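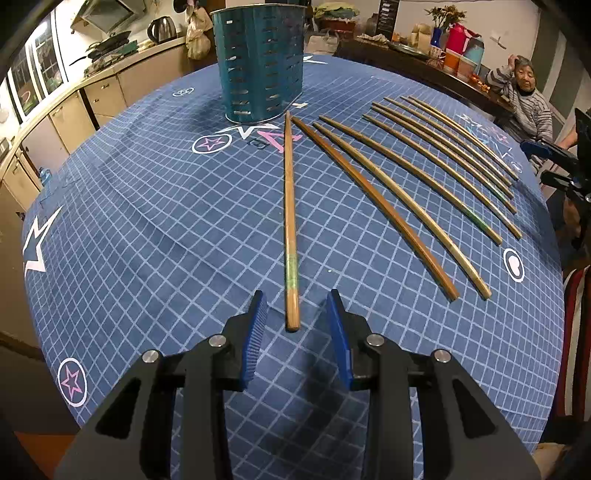
Chopsticks laid out on the table, the mixed browns and the ones with a little green.

Your questions about secondhand chopsticks

Thank you for all the lovely messages about our tableware shelf at Kandgate! I've gathered up the things people ask most often and answered them as best I can.

Do the chopsticks come in matching pairs?
We try very hard, and I do get a bit carried away with it on a slow afternoon. I go by length first, then by color, and then by any painted band near the end. Old wood wears unevenly, though, so two sticks that started life together can end up quite different shades. If they're the same length and feel right in the hand, I call them a pair.

What happens to the odd ones?
They go in the singles jar by the register. People buy them for hair sticks, plant markers, stirring paint and all sorts – one lady took 29 of them for a school craft day, and we were so pleased to see them go to a good home.

The paint on mine is faded. Can I still eat with them?
Faded is fine in my book, but flaking isn't, and neither are cracks or splinters. Keep those for crafts. If you can't tell what the finish is, I'd keep that pair for crafts too.

How should I wash them?
By hand, please, in warm water with a little dish soap and a soft sponge. Don't leave them soaking, and don't put lacquered ones in the dishwasher. Dry them with a towel and let them air out overnight before they go back in the drawer.

Can I donate mine?
Yes, and we'd love to have them! Wooden, bamboo or lacquered, all are welcome. Rinse them first and tie them in a bundle if you can. We can take up to 100 at a time, but do write ahead if you have more than that.

Who do I ask for?
That would be me, Chathurika Roy. I'm usually at the back with the teacups, so just call out.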